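What Is a Psalm?

By Aurora Garcia
2 min read
14 shares

A psalm is a song or a poem that speaks to God. The Book of Psalms is in the Bible, and it has 150 of them. Jewish people and Christians have sung and read them for more than 2,000 years.

The word "psalm" comes from a Greek word for a song sung with a stringed instrument. The P is silent, so you say it like "sahm."

Psalms do not all sound the same. Some are happy and give thanks. Others are sad or even angry. A person might be scared, or lonely, or sorry for something they did — and the psalm says so out loud.
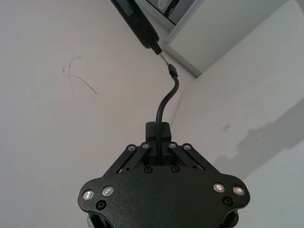 Many psalms have the name of King David at the top. David was a shepherd before he was a king, and Psalm 23 begins by calling God a shepherd. Other psalms were written by other people, and for some of them we don't know who the writer was.

Psalms usually don't rhyme. The poets often said one idea and then said it again in different words. Look for this when you read one.

The shortest is Psalm 117, with only two verses. The longest is Psalm 119, with 176.

Try writing your own. Pick one feeling, write two lines about it, and then say the same thing another way.

2 comments

More for young readers
What Is a Parable?
Who Was Ruth?
Why Do Churches Have Bells?
Giving Thanks in November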